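4.2 Soft plastics in the kerbside stream

Contamination at the Galtodside depot was dominated by film. Bread bags, cling wrap, the clear outer off a tray of soft drink. Residents told us they thought it was fine if it was clean. It isn't, not at Mernlow, where film wraps the screen shafts and the line has to stop while somebody cuts it out.

We audited 300 yellow-lid bins over the February round. Fill level, lid open or shut, then contents by category (Table 2). Film turned up in all 9 collection zones, worst in the units near Ayala Street, where bins are shared and the signage is old. Total items logged as film: 3026. Bagged recyclables were logged seperately and are not in that figure.

Two caveats. School holidays overlapped the first part of the round, so less lunch wrap than usual probably. And the sort was by eye, so film stuck inside other rubbish will be under-counted. Filtgate's own residue figures are by weight and cant be lined up with ours directly.
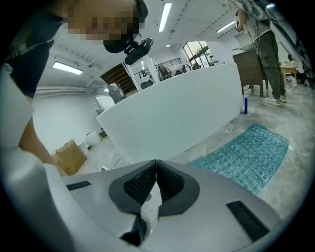 Figure 3. Crumpled clear plastic film.

Should clean film go in the yellow-lid bin if it is bundled together? Bundling makes no difference at the Mernlow line, and it belongs in the red-lid bin unless there is a separate soft plastics drop-off nearby.

Stickers on lids were trialled in one zone only, 15 bins, too few to test. Left out of the model in 4.3. We report the raw counts in the appendix for anyone who wants them.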